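4.2 Mixed-level classes at Batach

We had expected the evening group at Batach to be the harder one to teach, and were pleasantly surprised – the 20 adults, some new to English and some quite chatty in it already, soon settled into helping one another along. 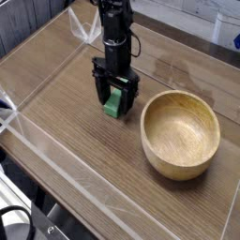
Figure 5. Green block on the tabletop.

One teacher told us in July that she had stopped splitting the class by level, and that her beginners spoke up more once they sat beside a stronger neighbour. We heard much the same at Destard, although the lessons there were shorter and our notes on them are, we admit, rather thinner.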